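Ticket 416 – Raltent arm, Bidthorpe cell
Status: open

After the update, the simulated arm stops 20 mm short of its pick point. The real arm has no such error. I restarted the simulator two times – same result.

Checked: tool length, base position, joint 6 offset. Joint 6 was wrong by 2 degrees. I corrected it and the error became smaller.
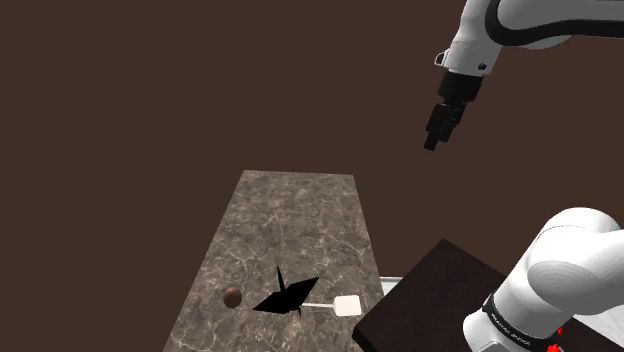

The remaining error is probably in the tool frame. I will start the next test from this pose, because the gripper is empty and well clear of the countertop. Please send the old Varnska tool file.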